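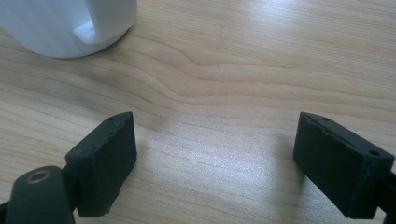 Csenge Kozma wrote in to say that wiping a wood table with vinegar is a bad habit, that she did it for years, and that the finish on hers went dull in the spot where the coffee maker stood. She uses dish soap in warm water now, one cloth for washing and one for drying, and wanted to know why my last post on cleaning the kitchen table mentioned vinegar at all.

Fair point. The vinegar was for scale on the kettle, and I put both jobs in the same paragraph. I have split them. For the table it is a few drops of soap in a bowl of water, cloth wrung out hard, wipe with the grain, dry right away. Glare is useful for checking the result. Get your eye down low on the window side and any film shows up as a smear in the reflection. From straight overhead you will miss most of it.

The other item this month is the food processor, which I have been putting off. Mine gets used for slaw, bread crumbs and a white bean spread that is mostly garlic. It gets rinsed after each use and washed properly less often than it should be. The rinse handles what you can see. It does nothing for the thin layer of oil that sits on the plastic, and after enough batches the bowl holds a smell.

Order of work:

Unplug it. Take the blade or disc out first and put it somewhere by itself, never under suds in a full sink. Then the loose parts, then the bowl. Everything gets a cold rinse before it gets a warm wash. Starch and egg set up in hot water, and once they have set in a corner they need a brush.

The wash itself is 2 teaspoons of baking soda and a squirt of soap in a bowl of warm water. Soak 5 minutes. Longer made no difference when I tried it. Use a soft cloth on the clear parts, because a scouring pad leaves fine scratches that never come out and that catch food from then on. I keep an old soft toothbrush for anything shaped like a ring, a collar or a slot.

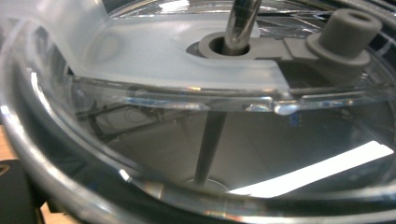 Food processor bowl, seen through the plastic down to the base.

Clear plastic should be looked over in daylight and from more than one side. Curved walls throw reflections, and a reflection looks a lot like residue until you move your head. If the mark moves, leave it alone. If it stays put, go back in with the cloth. I have scrubbed at the reflection of a window frame for longer than I want to admit.

Places I check every time: the joint where a shaft goes into a hub, the underside of any flange, the inside of any hollow post, and the corner where the floor of a bowl meets its wall. A cotton swab reaches all of these. If the swab comes back gray or yellow, that part goes in for a second soak.

Drying takes longer than washing. Towel off the outside, then stand the parts on a rack with the openings down and leave them until the next morning. Putting it back together damp is how you get the stale smell, and I did that for a long time. I also stopped storing the bowl with everything locked in place. It sits open on the shelf with the lid beside it.

Two products were recommended in the comments. Metia is a spray for plastics. It cut the garlic smell but left a streak that had to be rinsed off, so there was no time saved over soap. Lahlou makes a small nylon brush with a bent neck, and I do like that one. The bend gets under a flange without having to tilt the part. The bristles have started to splay on one side and it still works.

Celeste Cunha asked about white cups with tea stains. Same baking soda, made into a paste with very little water, rubbed on with a finger and rinsed. The spot people skip is where the handle joins the body, particularly low down, where the cloth slides past it. 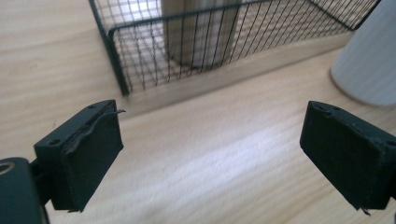
Back to the table for the last step. Once the parts are on the rack, wipe the whole surface again, including the areas you did not work on, since rinse water travels. Go with the grain, overlap each pass by half a cloth, and finish at the edge nearest you. Then the dry cloth, same direction. If the surface still feels tacky afterward, that is leftover soap, and plain water on a clean cloth takes it off.

I have not oiled or waxed mine and do not plan to until I find out what finish is on it. The seller did not know. If yours came with paperwork, go by that.

Next post is the oven racks, probably in August.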